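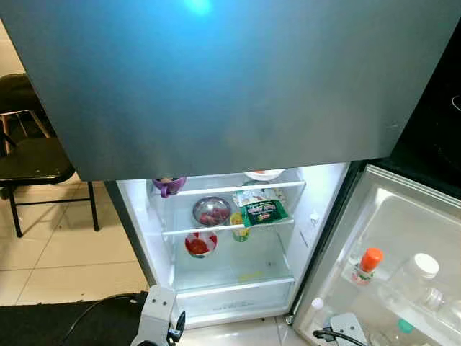
How Does a Fridge Make Cold?

I used to think there was a little box of cold somewhere inside our fridge, and that it leaked out slowly, like air from a balloon. I was seven. I even looked for it! I took out the milk and the pickles and stuck my whole head in, and my grandmother told me to get out before I let all the cold escape.

Well, I was wrong about the box, and Grandma was a little bit wrong too. You can't make cold, and cold can't escape, because cold isn't a thing. Heat is the thing. Cold is just what we call it when there isn't much heat around. So a fridge doesn't put cold in. It takes heat out, and it dumps that heat in your kitchen.

Want to check? Ask a grown-up to show you where your fridge lets its heat out (on some it's the back, on others it's the sides or down by the floor). If the motor is humming, hold your hand near it. Warm, right? Some of that warmth came out of last night's soup.

So how does the heat get moved?

You know how you feel chilly when you climb out of a swimming pool, even in August? The water on your skin is turning into vapor, and it grabs heat from your body to do it. A fridge plays the same trick with a special liquid that runs through thin pipes. In the pipes on the cold side, the liquid turns into a gas and soaks up heat. Then a pump called a compressor squeezes the gas, which makes it hot. The hot gas goes through more pipes on the outside, lets its heat go into the room, and turns back into a liquid. Then around it goes again, all day and all night. The hum you hear is the compressor doing its squeezing.

Why is the freezer on top?

Lots of fridges have the freezer up top, with its own door, and the bigger fridge part underneath. Cold air is heavier than warm air, so it likes to sink. In many of these fridges the coldest pipes are up by the freezer, and some of that chilly air gets sent down to the shelves below. (Plenty of newer fridges have the freezer at the bottom and use fans to push the air where it needs to go, and those work fine too.)

What goes where?

My friend Solène Gaillard used to run a school kitchen that served 315 lunches a day, and she is very, very strict about shelves. She once rearranged my whole fridge while I was making her a cup of tea! These are her rules, and I stick to most of them.

Raw meat goes down low, in a bowl or a dish with sides, and with a lid on. Raw meat can have germs in it, and if the juice drips, it drips on whatever is underneath. If it's sitting on a high shelf, that could be your strawberries.

Leftovers and food that's ready to eat go up higher. Put a cover on them, or your rice pudding will taste like onions. I speak from experience.

Fruits and vegetables go in the drawer at the bottom, which is called the crisper. It keeps the air in there a bit damper so lettuce doesn't go floppy. Keep your vegetables there and you'll know where to find them, too.

Leave some gaps. Air has to get around the food, and a fridge stuffed to the ceiling can end up with warm spots. Try not to let bags hang off the front of a shelf either, or the door may not close all the way.

Does cold kill germs?

Nope! It slows them down. At room temperature some germs can double every 20 minutes, but in the fridge most of them get so sluggish that food stays good for days. In the freezer they pretty much stop, but they wake up again when the food thaws. So cooked food should go into the fridge within 2 hours, and if something smells odd or looks fuzzy, tell a grown-up and don't taste it to find out.

Try this at home

You'll need a fridge thermometer and two cups of water. Put one cup on the top shelf and one on the bottom shelf and leave them overnight. In the morning, measure each one. A fridge should be at 40 degrees Fahrenheit or a little below. Was one shelf colder? Mine was colder at the bottom, but my neighbor Tarmo got the opposite, and we argued about it over the fence. Write your numbers down and stick them on the fridge door.

And close the door when you're done, please. Grandma was right about that part.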